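The Book on the Table

When Benedek Erdős took the room above the Jiko tea shop, he was told he could keep everything that was left in it. This was a table, a black office chair on wheels, a pale green vase and one book.

He did not open the book for the whole of September. He worked at the Eynon print office until four in the afternoon, came home, boiled two eggs and ate them standing by the window. The book lay on the table with its small grey photographs, and he put his plate elsewhere. It seemed to him not polite to put a plate on so many little pictures.

His sister wrote to him from Fluvar. She asked if the room was warm and if he had already some friends. He answered that the rent was 80 a week and the floor was good.
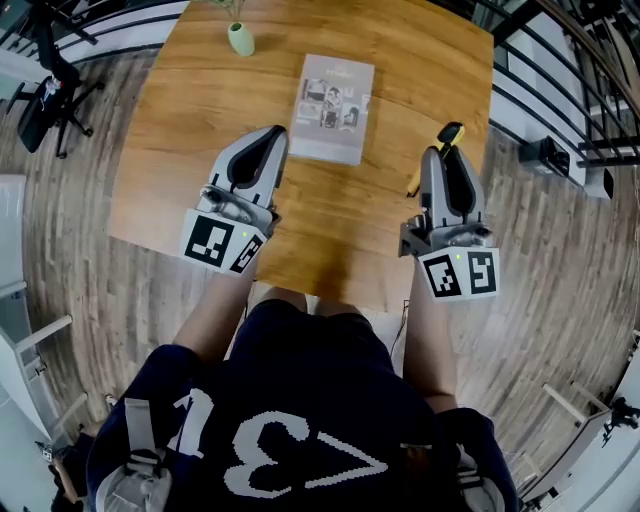 The table, with the book and the green vase.

One evening the lady from the shop came up with some green stems wrapped in wet paper. They were too long for her window, she said. She put them in the vase without asking, and then she saw the book.

"You have not read it," she said.

"It is not mine."

"It was my husband's. He bought it the year we came here. He always wanted that somebody should sit down with it."

Benedek pulled the chair to the table – he had never done this before – and she stayed by the door with her coat on. He wiped his hands on his trousers. The paper smelled of tea, or perhaps the whole room did.

"Slowly," she said. "He was slow with it also."

He turned the first page and waited for her to come nearer. After a while she took off her coat.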